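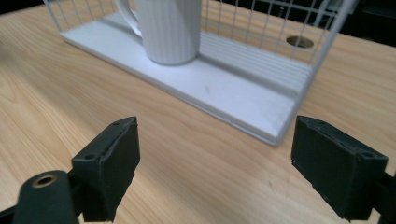 Welcome to section 4 of the Brillholm countertop water filter guide, where you finally get to taste the stuff! Before you fit the cartridge, wash the jug, lid and funnel by hand in warm soapy water and let them air-dry completely. A wire rack over a ribbed tray, like the white one on the wooden table, is great for this because air gets in from all sides.

Kitchen > Water Filters > Brillholm Jug > First Use

Search this guide Go

1. Unwrap the cartridge and soak it in cold water for 17 minutes.
2. Hold it under the tap and shake it gently until the bubbles stop.
3. Press it into the funnel until you feel a click.
4. Fill the jug, then pour the water away. Do this twice (your houseplants will love it!).

Note: A few black specks in the first jug are just carbon dust.

Caution: Never use hot water. It damages the cartridge.

5. Set the lid dial to the current month. One cartridge handles 200 refills, so a September start lasts most homes well into the winter.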